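Inicio » Guías » Teleoperación

Cómo enseñar al robot a pasar un objeto de una mano a la otra

Actualizado: 2019-11-13

Esta guía es para quien ya tiene los dos brazos calibrados y quiere grabar sus primeras demostraciones por control remoto. Yo trabajo con los mandos Cernow, pero el método sirve igual con otros.

1. Ponga la velocidad máxima al 40 %. Con más velocidad los movimientos salen bruscos y el robot los aprende bruscos.

2. Coja el objeto con la primera pinza y levántelo sobre la mesa. Un llavero de espiral es buen objeto para practicar: es blando y perdona los errores pequeños.

3. Acerque la segunda mano desde abajo, con los dedos bien abiertos. El objeto debe quedar entre los dos dedos antes de cerrar.
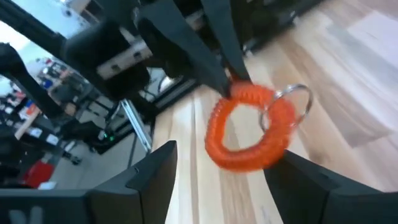
4. Cierre despacio la segunda pinza y espere un momento con las dos cerradas. Esta pausa es importante — sin ella, el robot aprende a soltar demasiado pronto.

5. Abra la primera pinza y retírela hacia arriba, nunca de lado.

6. Pare la grabación cuando los dos brazos estén quietos.

Repita hasta tener 30 demostraciones buenas. Cambie un poco la posición inicial cada vez. Si una toma sale mal, bórrela en el momento; yo en septiembre dejé varias para revisar después y ya no supe cuáles eran.

Maarten Dierckx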